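**Plodwood Robotics Club, term project thread** 🧵

1/ Pull up a chair, this is a long one. Our after-school crew at Plodwood has been teaching the arm to clear a table, and I'm so proud of this lot I could burst. October has flown! 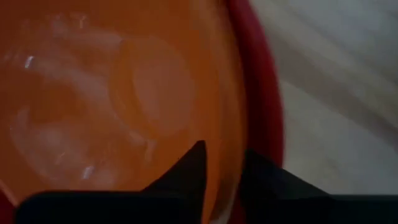
2/ Do students need to know how to code before they join?

Most of ours didn't. They start by steering the arm by hand through a chore, again and again, and the programming creeps in once they want to know why it did something silly.

3/ The bowl task is the one everybody has opinions on. Clear plastic is a rotten thing to ask a robot to find, as it takes on the colour of whatever is under it. We argued for most of an afternoon over whether to swap in something easier, and the kids voted to keep it (stubborn, every one of them, and I love it).

4/ For anyone following along at home, we've logged 235 practice runs on the bowl task alone, and 2583 across the whole project. The younger group did a good share of those and labelled them neatly too, which is more than I can say for my own notebook.

5/ We threw out 106 of the early ones. Somebody had bumped the wrist camera and we didn't catch it until the next session. A bit of a glum evening, that, but there's now a checklist taped inside the cupboard door and the students wrote every line of it themselves.

6/ The arm is called Grostano, by the way. The other name in the running was Chukwu, and there's still a small faction that uses it whenever I'm out of earshot.

7/ Next up is the Plernar challenge, where each team gets 2 attempts at a table they've never seen before. We're practising with different bowls, different cloths and the blinds up and down, as the light in our room at four o'clock is a completely different beast from the light at five.

8/ Families are welcome to pop in for the last half hour of any session. Bring a biscuit and a question, and please put your bag well back from the arm's side of the bench!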